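Against the rounded dose
Torbjørn Bråten
16/05/2024

Most kitchen recipes published in this country still give small quantities by spoon. A teaspoon is nominally 5 ml, a tablespoon 15 ml, and the reader is expected to know whether the writer meant level, rounded or heaped. My argument is that this practice should stop for any ingredient used in amounts below 20 grams, and that the usual defence of it is weak.

A white cup on a black cloth, and a white cup with a cream-coloured handle standing in it.

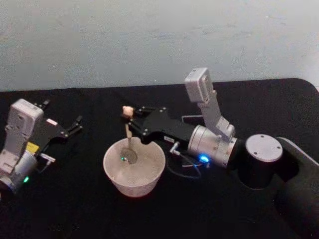
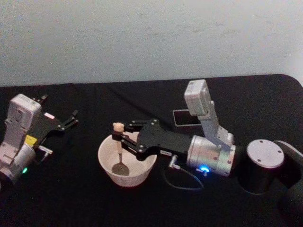
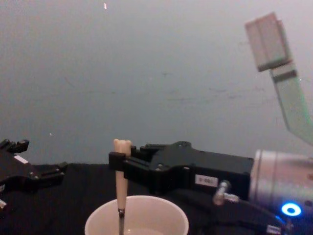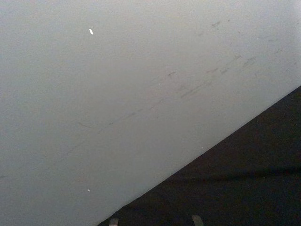
The defence runs as follows. Cooking tolerates error, spoons are in every drawer, and scales that read small weights properly cost money. The first claim is true of soup. It is not true of bread, custard set with starch, cured fish or anything raised with bicarbonate. In these the small ingredient does most of the work, and an error of a quarter is enough to spoil the result.

The size of the error is easy to establish. In July I asked Elsa Rønning and Halvard Haugen to measure one level teaspoon of fine salt, 13 times each, from the same jar, using the same steel spoon. Elsa's lightest was 5.1 g and her heaviest 6.4 g. Halvard, who taps the spoon on the rim before levelling, never went below 6.0 g. With flaked salt the figures fell by nearly half, and the spread widened. The recipe says "one teaspoon of salt" in both cases.

Volume measures fail here for a dull reason: bulk density depends on grain size, moisture and how the powder has been handled. Cocoa straight from a new packet and cocoa from the bottom of a tin differ noticeably. A spoon cannot correct for this. A scale has no need to.

The second claim, that everyone has spoons, confuses measuring spoons with cutlery. I put water into 9 teaspoons from my own drawer, a mixed lot inherited from two households. The smallest held 3.5 ml. The largest, a Hedlund dessert set piece that had been passing as a teaspoon for years, held 7 ml. Arvid Engebretsen has objected that a careful cook would notice. Perhaps so, but a method that depends on the cook noticing is a poor method.

On cost I concede something. A scale reading to 0.1 g is an extra purchase, and the cheap ones drift when the battery is low. Mine needs to be zeroed twice before it settles. The common kitchen scale, reading to 1 g, is of limited use below 10 g, and a writer who prints "2 g yeast" without comment is asking for precision many readers do not have. The answer is to print both, weight first, with the spoon in brackets and the word "level" always included.

Tài Lò, who edits recipes for a living, tells me that readers complain when weights are given for spices. I would leave spices alone. Nobody's dinner fails for want of half a gram of cumin.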